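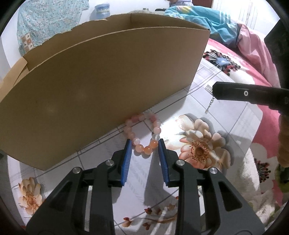
*Beaded bracelet in orange, peach and pink, next to the cardboard box.*

For small jewellery I use cardboard boxes already for 7 years, and I still prefer them to the plastic organisers. But a bracelet of beads must be packed with a little care, otherwise the elastic becomes tired very soon.

**Before packing**

Lay the bracelet on a cloth, never on the bare table. Glossy beads like to roll, and on a cloth they stay where you put them. Pull very gently in two places and look at the thread between the beads. If you see white fluff, the elastic is old and it is time to string it again.

Wipe with a soft cloth, only a bit damp. No vinegar, no washing-up liquid. My neighbour Yaryna Sirko cleaned hers with vinegar and the shine did not come back.

**In the box**

- Put the bracelet flat, as a loop. Do not hang it on a hook, the beads are heavy and the elastic gets longer.
- One layer of tissue under, one layer over. After 3 layers of bracelets I begin a new box.
- If the edge of the cardboard is rough, fold a strip of paper tape over it. Threads catch there.
- Keep the box away from the window. Orange and pink lose colour in the sun, the clear ones can go yellow.

**When a bracelet breaks**

Do it over a tray with a border. I once dropped a jar with 300 beads on the kitchen floor and found 282. The others are perhaps under the cooker. For the new knot I make a surgeon's knot, pull it tight, and wait until the next morning before I cut the ends.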